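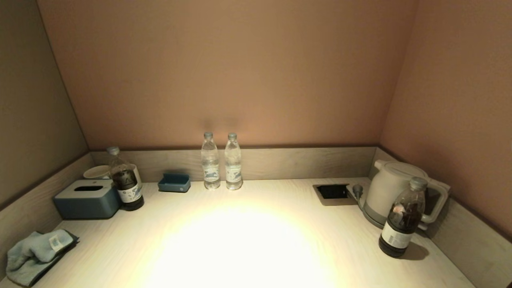 Crucero fluvial, segunda parte: camarote, agua y consumo a bordo

En la entrada anterior me quedé en el embarque, con las maletas ya en el pasillo de la cubierta inferior. Sigo desde ahí. Varios lectores me pidieron datos concretos sobre el barco y menos paisaje, así que el paisaje queda para la tercera parte.

El barco es el Casovel, operado por Praka. Tiene 62 camarotes repartidos en tres cubiertas. El nuestro estaba en la inferior, a popa, con ventana alta no practicable. La categoría es la más barata y la diferencia con la intermedia era de 300 euros por persona, que preferimos gastar en excursiones.

Ruido

La posición a popa implica motores. Con el barco navegando a régimen constante se percibe un zumbido grave, continuo, que a mí no me impidió dormir. Las maniobras son otra cosa: al entrar en una esclusa el timonel corrige con impulsos cortos y cada uno se transmite por el mamparo del cabecero. La primera noche pasamos tres esclusas entre las dos y las cinco de la madrugada. Con tapones de espuma se reduce el ruido, pero la vibración sigue llegando por el colchón. Quien tenga el sueño ligero debería pedir camarote en el tercio central.

Electricidad

Dos enchufes europeos junto al escritorio y uno en el baño, limitado a afeitadoras. Ninguno al lado de la cama. Llevábamos una regleta corta sin protección contra sobretensiones (las que la incorporan suelen estar prohibidas a bordo, conviene leer las condiciones) y con eso cargamos dos teléfonos, la cámara y el lector. Durante el cambio a la toma de tierra en puerto hay un corte de unos segundos. El despertador del camarote pierde la hora cada vez.

Agua

El agua del grifo procede de los depósitos del barco, que se rellenan en puerto. La tripulación indica que sirve para lavarse los dientes. Para beber hay agua embotellada, repuesta a diario en el camarote e incluida en la tarifa. En cubierta superior hay además un dispensador con filtro, de caudal bastante lento, que usamos para rellenar las cantimploras antes de cada excursión.

La ducha alcanza temperatura en menos de un minuto salvo entre las siete y las ocho de la tarde, cuando medio barco se arregla para cenar. A esa hora la presión baja de forma apreciable. Nos duchábamos al volver de tierra, a las cinco, y problema resuelto.

Conexión

El paquete básico de wifi cuesta 13 euros por dispositivo para toda la travesía. Funciona para correo y mensajería. Las fotos de la cámara, con casi 100 megas por carpeta una vez reducidas, las subí desde una cafetería de Emari, la segunda escala. En los tramos encajonados del río la señal desaparece también para los móviles. Descargad los mapas antes de salir.

Escala en Hladun

Atracamos en segunda fila, es decir, abarloados a otro barco. Para bajar a tierra se cruza el vestíbulo del vecino, y durante toda la estancia la ventana del camarote da directamente a su casco, a un palmo. Lo menciono porque en los folletos no aparece y a algunos pasajeros les sentó mal. En temporada alta es el procedimiento habitual en casi todos los muelles pequeños.

La visita guiada la llevó Zoriana Hnatiuk, que conoce bien el sistema de compuertas del canal viejo y contestó con paciencia a mis preguntas sobre el calado y el mantenimiento de los muros. El resto del grupo quería llegar al mercado. Me pasó la referencia de un plano de la red original que estoy intentando localizar; si aparece, lo enlazaré.

Equipaje

Me sobraron la chaqueta formal y un par de zapatos. Me faltó un cortavientos: en la cubierta solar, con el barco en marcha, en febrero no se aguanta más de un cuarto de hora. Bajo la cama caben dos maletas medianas en horizontal. Una rígida grande no entra, y hay que dejarla de pie junto al armario, donde estorba para abrir la puerta del baño.

Las excursiones opcionales, con precios y duración real de cada una, van en la próxima entrada.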